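**冰箱到底能不能挨着书桌放？**

**萝卜不吃皮**（楼主）
租的房子太小，厨房塞不下冰箱，只能搬进书房，跟桌子做邻居。上个月是Dalutach买的二手，花了3000，冰箱本身我挺满意，可晚上写东西老觉得它在我耳边哼歌……大家都怎么摆的？

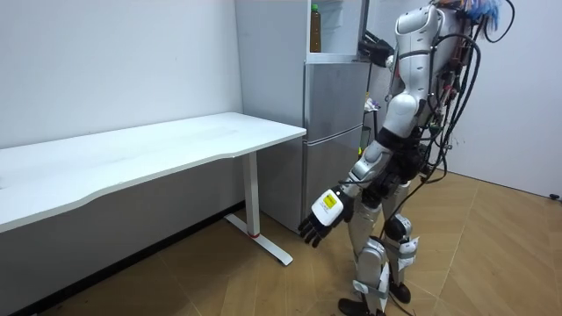

*白书桌和灰冰箱，屋里就这格局*

**Torudmont老王**
先把冰箱调平！四个脚拧一拧，哼声能小一半。再就是别紧贴墙，两边都得留缝散热。

**阿梨66**
留缝我同意，调平能小一半我可不信，我家调了三遍照样嗡嗡响，最后垫橡胶脚垫才好。

**Torudmont老王**
回楼上：那是你家地板空，换水泥地试试。

**萝卜不吃皮**（楼主）
缝是有的，就是窄，吸尘器扁嘴都不知道伸不伸得进去。

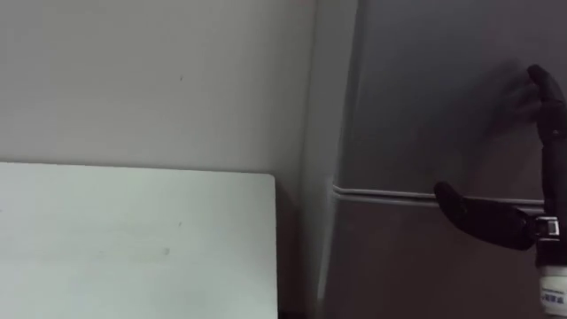

*冰箱旁边那道缝*

**半斤八两**
这也太窄了吧，夏天有你受的。要我说干脆换个小的放客厅，书房就该安安静静的！

**阿梨66**
不同意哈，半夜赶稿伸手就有冰可乐，这种幸福你不懂。

**萝卜不吃皮**（楼主）
哈哈可乐党握手。换小的不考虑，我星期天要包一周的饺子，冷冻室小了放不下。桌子倒是可以挪，就是前面带弧形凹口，转个方向人就没法坐进去了。
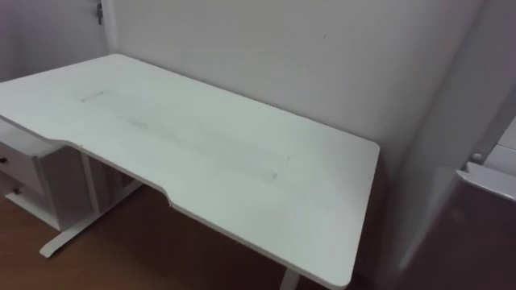 *桌子长边靠墙，凹口朝外*

**半斤八两**
那就桌子别转，整张往远处平移，人离冰箱远点也行啊。

**Torudmont老王**
平移靠谱。脚垫也买吧，我那套才18块，算我给阿梨让一步。

**萝卜不吃皮**（楼主）
行，先下单脚垫，周末再挪桌子，挪完来汇报～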